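Teleoperated table clearing: the crumpled paper is always the bad part of my episodes

Posted in Manipulation / Teaching by demonstration
142 views

Kisalley

Hello everybody. I am collecting demonstrations by remote control for a table sorting task, with two arms. Dishes must go to the blue tray on the left, and waste must go to the white bin on the right. The operator sees the camera from the head position and moves both arms at the same time. We have 33 good episodes until now, and I would like to have many more before the end of November.

The dishes are fine. My problem is the aluminum foil with brown paper inside. When I teach this part, I do it every time in a different way. One time I take only the paper and leave the foil. Another time I take the two together. Another time I push with one finger until something is between the fingers, and then I close. For me as operator it feels natural, but when I train the policy, the arm comes above the foil and then it waits there, or it goes up and down many times without closing.

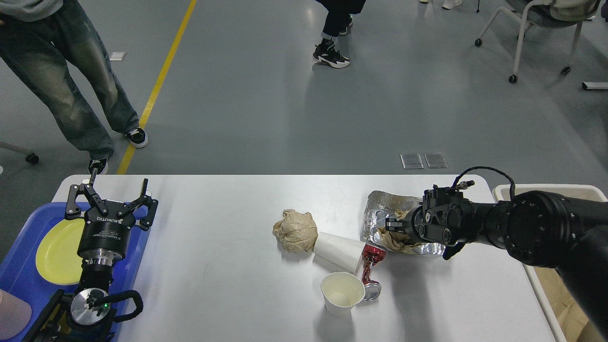

Right gripper at the foil, left one waiting open over the tray.

The cups and the can are near to each other in the middle, so I also do not have much free space for the second arm. I tried to slow down my movements and it did not help the policy. I tried also to delete the episodes where I needed more than one try, but then I have too few.

My doubts are these. Should I decide one single way to pick the foil and throw away all the other demonstrations? Is it better to record the foil as a separate short task? And does it matter that the left arm does nothing while the right arm works? I have read very different opinions about this last point.

Thank you in advance and sorry for my English.

Skillitz

Get more data. We had the same thing and it went away when we had around 2,000 episodes.

Socorro Guzmán

I do not agree fully with the answer of Skillitz, although more data will of course help. English is not my first language either, so please ask if something is not clear.

I think that your policy has learned what you showed. If in one third of the episodes you close on the paper only, in another third you close on the foil, and in the rest you push, then at the moment above the foil there are several next movements which are all correct. Some policies handle this well, and others make an average of them. The average is to stay above and wait. You wrote that it goes up and down. I have seen the same, and in my case the reason was my own hesitation in the recordings. I was stopping above the object to look for the depth, because from the head camera it is difficult to know how far the fingers are from the paper.

What I would do in your place:

Write the rule on a sheet before you record, and keep it near the operator. For example: foil and paper are one piece, take them together, fingers go down on both sides of the highest part of the paper, close, lift, bin. If the shape does not permit it, turn the wrist, but do not change the rule.

Practice without recording. My operators do it 5 times on the difficult object before each session. It takes a few minutes and the first recorded episodes become much cleaner.

Do not stop in the air. If you are not sure about the depth, go down slowly but continuously. A slow movement is still a movement that the policy can copy. A pause is much harder, for the reason that the camera sees the same thing during the whole pause and the policy does not know when it must end.

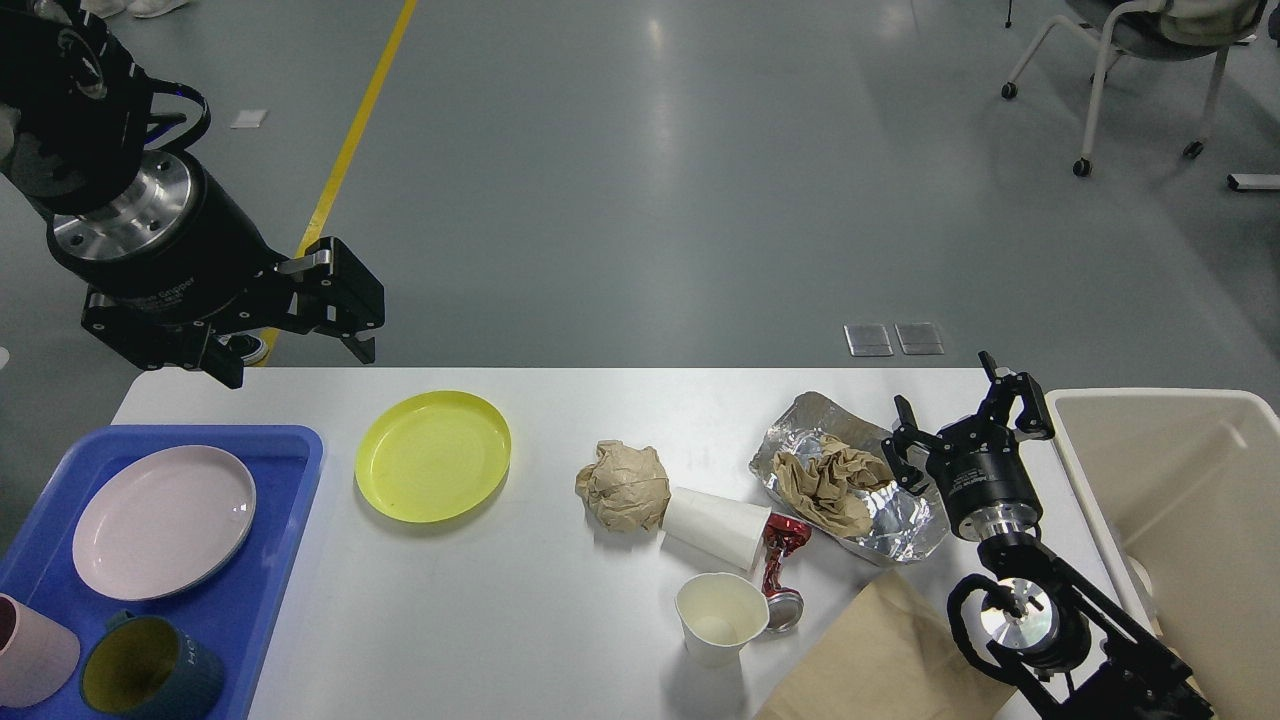 Do not delete all the episodes with a second try. Keep those where the fingers missed and you corrected directly, and remove those where you missed and then were thinking for a long time. The direct corrections are very useful, because the policy will also miss, and it must have seen what to do after.

About the order: I would fix it at the beginning. Choose the objects from the right side first, so that the arm with the waste does not pass above the standing cup on its way. Later, when this works, you can mix the order and move the objects to other places. If you mix everything from the first day, you cannot know which thing is making the trouble.

About the left arm, I leave it open and still in a fixed place at the side, the same place in every episode. If the operator's left hand is resting on the controller and moves a little, these small movements are recorded also, and the policy will learn them. Check your joint values for this. In our recordings I found that the left arm was going down slowly in each episode, and I had not seen it on the screen at all.

A separate short task for the foil can be good too, but keep the same camera position and leave the other objects on the table.

Kisalley

Thank you very much Socorro, the pause is surely my mistake. I looked at my episodes again, and almost all of them have a stop above the foil, in a few of them it is very long. I will write the rule and record again this part. I will also look at the left arm values.

Backlund

Which gripper force do you use? With foil I had to lower it, otherwise the piece gets flat after several episodes and then it is a different object from the one you started with. I change the foil for a new one each morning now. The paper balls I keep longer.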